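How to pour from a bottle into a plastic cup without a spill

By Lindalva Guerra

I've read a lot of pouring advice, and most of it is padding. You don't need a special spout, and I doubt the $8 silicone one from Skosell does anything a steady hand doesn't.

What does matter:

Set the cup on a flat table and leave it there. People like to hold it up to meet the bottle. Then two things are moving, and a light cup dents when you squeeze it.

Clear the table first. A plain white top is good for practice, as drips of anything colored show up right away.

Bring the mouth of the bottle over the near side of the rim before you tip any further. Go slowly for the first second or two. Narrow necks glug, and the glug is what throws liquid past the cup.

Stop early. For practice I use 100 ml of water and a cup that holds a good deal more. Filling to the brim proves nothing.

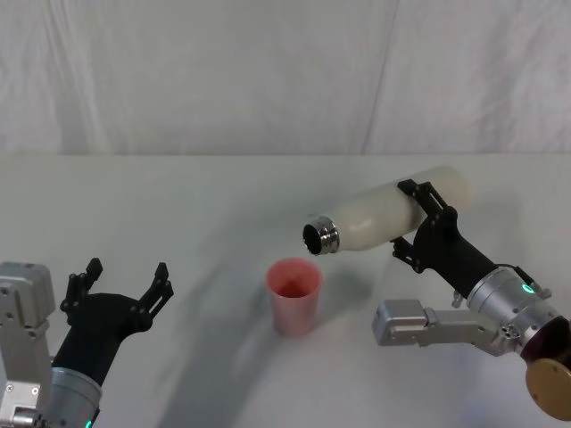 Pink cup upright on the table, mouth of the white bottle above it and slightly to the right.

To finish, turn the bottle a little as you bring it upright. Pádraig Ó Briain swears this catches the last drip. I tried it 5 times and got a drip twice, so keep a cloth handy.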